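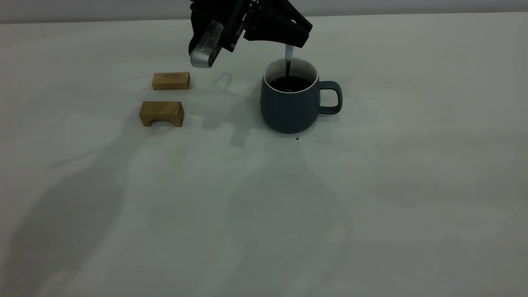
Lieber wenige Aufnahmen mit echter Abwechslung als ein ganzer Berg, in dem immer dasselbe passiert, schrieb mir vor Kurzem jemand im Brillent-Forum, und seitdem grüble ich darüber, ob ich meine bisherige Sammlung überhaupt noch brauchen kann.

Beispiele fürs Umrühren sammeln: wie viel Abwechslung, und was tun mit misslungenen Durchgängen?

löffelbiege
eingestellt am 10. Juli

Hallo zusammen, ich hoffe, ich bin hier richtig, und entschuldigt bitte, wenn es etwas länger wird.

Ich sammle in meiner freien Zeit Vorführungen für ein lernendes System, das einfache Handgriffe am Tisch nachmachen soll. Angefangen habe ich mit dem Rühren in einer Tasse, weil ich dachte, das wäre etwas Überschaubares (na ja). Ich führe den Arm von Hand über einen kleinen Steuerarm, die Aufzeichnung läuft über Skestton, und zwei Kameras schreiben mit: eine fest am Arbeitsplatz und eine am Greifer selbst. Jeder Durchgang bekommt einen Satz dazu, etwa „Rühre den Kaffee um“.

Bis jetzt habe ich 85 Durchgänge beisammen. In der Anleitung, nach der ich mich richte, ist von 1.000 die Rede, und da wird mir ehrlich gesagt ein bisschen schwindlig, denn nach einer Stunde am Steuerarm merke ich meine Schulter ganz ordentlich. Fast alle Durchgänge sind mit der blaugrauen Tasse entstanden. Die beiden Holzklötzchen links daneben lasse ich meistens liegen, mal etwas weiter hinten, mal näher dran, damit der Tisch nicht in jedem Durchgang gleich aussieht.

Nun meine Sorgen. Zum einen stoße ich mit dem Rührstäbchen immer wieder an den Tassenrand, ziehe kurz hoch und setze neu an. Sind solche Durchgänge verdorben oder gehören die dazu? Zum anderen wandert der Schatten vom Arm über die weiße Platte, je nachdem, wie ich komme, und ich weiß nicht, ob das stört. Und dann frage ich mich noch, wann ein Durchgang eigentlich zu Ende ist. Ein Greifen ist fertig, wenn man das Ding hat, aber Rühren? Ich höre im Moment auf, wenn es sich richtig anfühlt, und das ist mal früher und mal später.

Über jeden Rat freue ich mich sehr, auch über strenge!

Schraubenkiste
Hilfreichste Antwort laut löffelbiege

Hallo löffelbiege, erst einmal: Kopf hoch, deine Sammlung ist ganz bestimmt nicht für die Tonne. Ich habe im April mit etwas sehr Ähnlichem angefangen (Deckel auf Dosen setzen, frag lieber nicht) und kann dir wenigstens sagen, was bei mir geholfen hat.

Mit dem Ende würde ich anfangen, das ist nämlich der Punkt, an dem ich selbst am meisten Zeit verloren habe. Wenn du nach Gefühl aufhörst, lernt das System ein Gefühl, das es nicht sehen kann. Im Bild der Kamera sieht Kaffee nach dem Rühren ja fast genauso aus wie vorher, wenn keine Milch drin ist. Leg dir also etwas fest, zum Beispiel drei Umdrehungen, dann das Stäbchen gerade nach oben heraus und neben der Tasse kurz stillhalten. Das Stillhalten ist wichtig! Bei mir haben die abgespielten Bewegungen früher einfach weitergezappelt, und nachdem ich in jeder Vorführung am Schluss eine kleine Pause gemacht hatte, wurde es deutlich ruhiger. Falls du später auch länger oder kürzer rühren lassen willst, schreib es in den Satz mit hinein, dann hat das System wenigstens eine Chance.

Zum Anstoßen am Rand: behalten, solange du danach sauber weiterrührst. Ich mag diese Durchgänge sogar besonders gern, weil der Arm daraus lernt, wie man aus so einer Lage wieder herauskommt. Wenn er immer nur perfekte Wege gesehen hat, steht er beim ersten Stups gegen die Keramik ratlos da. Schwierig wird es, wenn das Anstoßen in fast jeder Vorführung vorkommt, dann hält er es für einen Teil der Aufgabe und klopft dir brav jedes Mal an die Tasse. Ich führe deshalb eine kleine Liste mit den Einträgen „glatt“, „mit Korrektur“ und „misslungen“ und schaue von Zeit zu Zeit, wie sich das verteilt. Die misslungenen lösche ich nicht, ich nehme sie nur aus dem Training heraus. Man ist später oft froh darum.

Der Schatten vom Arm macht mir keine Sorgen, der ist ja beim Abspielen auch da. Gefährlicher ist es, wenn alle Aufnahmen bei demselben Licht entstehen und du dann an einem hellen Vormittag testest. Ich habe einfach an verschiedenen Tageszeiten aufgenommen und die Lampe gelegentlich umgestellt, und das war es dann auch.

Bei der Abwechslung würde ich zuerst die Tasse verschieben und drehen, vor allem den Henkel. Schau mal deine Aufnahmen durch, ob er immer auf derselben Seite steht – das passiert ganz von allein, weil man die Tasse nach jedem Durchgang so hinstellt, wie es der Hand am liebsten ist. Danach andere Tassen, hell und dunkel, hoch und niedrig, und verschieden voll. Die Klötzchen sind eine gute Idee, stell sie aber auch einmal auf die andere Seite und lass sie zwischendurch ganz weg. Sonst lernt dir das System womöglich, dass man rechts von Holz rührt. (Bei mir war es eine Rolle Klebeband, die jeden Tag an derselben Stelle lag. Ich habe Wochen gebraucht, bis ich darauf kam.)

Und was die Menge angeht: trainiere ruhig jetzt schon einmal mit dem, was du hast, und sieh dir an, wo es hakt. Dann sammelst du gezielt dort nach und schonst deine Schulter. Kürzere Sitzungen sind ohnehin besser, müde Vorführungen sieht man den Daten später an.

montecinos_fan

Bei Montecinos kann man die Stillstände am Anfang automatisch wegschneiden lassen, das spart viel Arbeit. Ob das mit Skestton geht weiß ich nicht. Sonst nimm einfach mehr auf, viel hilft viel.

Kurbelwelle

Eine kleine Warnung zum automatischen Wegschneiden: Wenn du die Pause am Ende einbaust, wie Schraubenkiste es vorschlägt, dann achte bitte darauf, dass sie dir nicht gleich wieder herausgeschnitten wird. Mir ist genau das passiert, und ich habe den Fehler tagelang beim Training gesucht.

Noch etwas zur Kamera am Greifer, das bisher fehlt. Prüf vor jeder Sitzung, ob sie noch genauso sitzt wie am Tag davor. Ich lege dafür immer denselben Gegenstand an eine markierte Stelle, fahre in die Grundstellung und vergleiche mit einem alten Bild. Im Projekt Jenham, bei dem ich eine Weile mitgesammelt habe, hatte sich eine Halterung über etliche Sitzungen langsam verdreht, und die Aufnahmen passten dann hinten und vorne nicht mehr zusammen. Dasselbe gilt für das Stäbchen: Greif es möglichst nicht immer exakt gleich. Ein bisschen höher, ein bisschen tiefer, leicht schräg, so wie es später eben auch vorkommt.

Und nimm zum Üben ruhig kaltes Wasser mit etwas Lebensmittelfarbe, wenn du viel Neues ausprobierst. Das wischt sich leichter vom Tisch.

löffelbiege

Ihr seid wunderbar, vielen lieben Dank! Ich habe gleich nachgesehen, und der Henkel steht tatsächlich in fast allen Aufnahmen rechts. Das hätte ich von allein nie bemerkt. Die drei Umdrehungen mit Pause am Schluss probiere ich als Nächstes aus, und die Liste lege ich heute Abend noch an. Kurbelwelle, darf ich fragen, wie du die Stelle auf dem Tisch markierst, ohne dass die Markierung dann selbst wieder in allen Bildern auftaucht?

Kurbelwelle

Mit einem Streifen Malerkrepp, den ich nach der Prüfung wieder abziehe. Die Ecke messe ich vorher von der Tischkante aus, das reicht völlig.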